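July 25, 2025
By Lizeth Mamani

Open day at Niswood, second session. I got there late because of the detour past Candia and missed the safety talk. Castaño ran the demonstration and kept it short, and I preferred that. The task was pick and place on a tabletop, with a wire mesh container as the target. He gave us the log totals before starting: 610 attempts since the setup was last changed, 536 of them good. I asked what counted as good. Item released inside the rim, no second grasp. Fair enough. 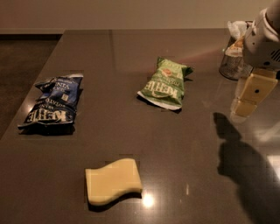 My own interest is grip force on soft packaging, as we have the same problem at Flosum with pouches. A rigid box forgives a bad approach angle and a pouch does not. The chip bags were the useful part for me - crimped ends, creased corners, printed film that changes shape wherever it is touched. The sponge is an easier object and I would leave it out of any figure I had to defend. I also wrote down the glare. The tabletop is glossy enough to throw back bright spots, and the arm puts a large shadow over its own work area. We had a matte mat made for our bench for that reason and it cost very little.

Castaño says they filter for reflections in software. I asked for the settings and he will send them. Group size was 20, too many to stand near one table, and I spent the last 8 minutes reading a wall chart on cable routing.

To do: ask for the failure list sorted by package type. Book the September session if it is a smaller group.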